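# メモリ挿入タスクのデモ収集、同じ位置ばかり集めて大丈夫?

**Rodrigo Carrilho**

はじめて投稿します! 中古デスクトップPCの分解・組み立てをロボットアームにやらせたくて、今年から模倣学習をかじっています。いまの課題は「治具に置いたメモリをつまんで、マザーボードのスロットに挿す」だけ。だけ、と書きましたが、これがめちゃくちゃ奥深くて毎晩楽しいです。

遠隔操作で集めたデモが149本たまりました。入力は手首カメラと固定カメラの映像、それに関節角度です。学習した方策を動かすと、つまむところまではかなりきれいに行きます。問題はそのあとで、

- スロットの真上まで来て、角度が少しずれたまま押し込もうとする
- 片側だけ入った状態で満足して、手を開いてしまう
- 筐体を数ミリずらすと、元の位置に向かって降りていく

という感じです。三つ目を見ると、映像よりも関節角度の軌道を丸暗記している気がします。集めたときは筐体をテープの印に合わせて、毎回まったく同じ位置に戻していました。

聞きたいのは次の点です。

1. このまま同じ条件で本数を増やす意味はあるか
2. 位置を散らすなら、筐体と治具のどちらを先に動かすべきか
3. 失敗したデモは捨てるべきか

収集ソフトはZukovという研究室の先輩の自作ツールで、エピソードごとにメモ欄がつけられます(いまは全部空欄です……)。よろしくお願いします!

---

**Valter Baptista**

おお、メモリ挿入! 自分も去年ずっとこれをやっていたので、読んでいてうれしくなりました。長くなります。

まず1番。同じ条件で足すのは、いったん止めていいと思います。うちのチーム(社内ではNiloraと呼んでいる小さなプロジェクトです)も、最初は筐体を固定したまま378本集めて、症状はほぼ同じでした。そこから位置を散らして集め直したら、少ない本数でも動きがはっきり変わったんです。あのときは部屋で声が出ました。

2番は筐体から。治具側のつまみはもうできているとのことなので、困っているほうを先に散らすのが素直です。やり方は地味で、

- 作業台に筐体の角を合わせる印を11か所つける
- 印ごとに、向きもわずかに変える
- 同じ印で続けて録らず、1本ごとに次の印へ移る

最後のは面倒なんですが、ぜひやってみてください。同じ場所で続けて録ると、操作する人の手が慣れて軌道がそっくりになるし、午前と夕方の光の違いが特定の位置に貼りついてしまいます。

それから角度ずれの件。デモの中で、スロットの上で一瞬止まって合わせ直す動作を入れていますか? 上手になるほど一気に挿してしまうので、方策から見ると「合わせる」という行動がデータのどこにもない状態になります。わざと少し斜めに持っていって、そこから直す。これを全体の二割くらい混ぜたら、うちでは粘り強さがぐっと出ました。見ていて本当にかわいいですよ、迷いながら直していくので。

片側だけ入る件は、押し込みを二段階に分けて録るのをおすすめします。片端を押す、手を少し開いて反対の端へ移る、もう一度押す。一回で真ん中を押して済ませると、映像では入ったように見えても片側が浮いていることがあります。録り終わりは、手を完全に離して引き上げるところまで。途中で録画を切ると「いつ終わるか」を学べません。 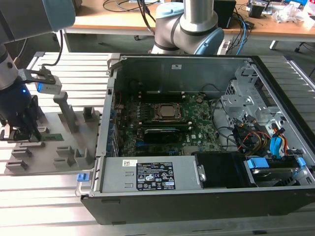
3番の失敗デモですが、捨てずに分けて取っておくのがいいです。落としてそのまま終わったものは学習には入れません。でも、ずれてから立て直して成功したものは宝物です! 自分は最初、見た目がきれいじゃないからと後者まで消していて、いま思うともったいなかったです。

そのためにもメモ欄はぜひ使ってください。「成功」「立て直しあり」「落下」の三種類だけで十分です。細かくしすぎると、夜中に自分で決めた分類を自分で守れなくなります。

あと、関節角度の丸暗記が疑わしいなら、学習時に関節角度の入力をときどき落としてみるのも手です。データを集め直すより先に一晩で試せます。位置をずらした筐体で、降りる先が少しでもついてくるか見てみてください。

---

**Serrano_bench**

Baptistaさんの回答でほぼ足りていると思いますが、少しだけ。

メモリは切り欠きの向きを毎回確認! うちは治具に逆向きに置いたまま一晩録って、使えないデモの山ができました。それと端子が摩耗してくるので、練習用のメモリは何枚か用意して入れ替えるといいです。色や厚みが違うのが混ざると、つかみも強くなります。

本数は気にしすぎなくていいかと。うちは1,516本ありますが、初期のものはほとんど使っていません。

---

**Rodrigo Carrilho**

お二人ともありがとうございます!! 立て直しのデモ、まさに消していました。ごみ箱に残っていた分は救出しました。

先に関節角度を落とす実験を今夜回して、明日から印をつけて録り直します。二段階の押し込みも練習してみたんですが、操作側の手首がつりそうです。これは慣れますか?

---

**Valter Baptista**

慣れます! 椅子を少し高くして、肘を台につけると楽ですよ。あと続けて録るのは30分までにして、休憩を挟んでください。疲れた手で録ったデモは、あとで再生するとすぐわかります。結果、ぜひここに書いてくださいね。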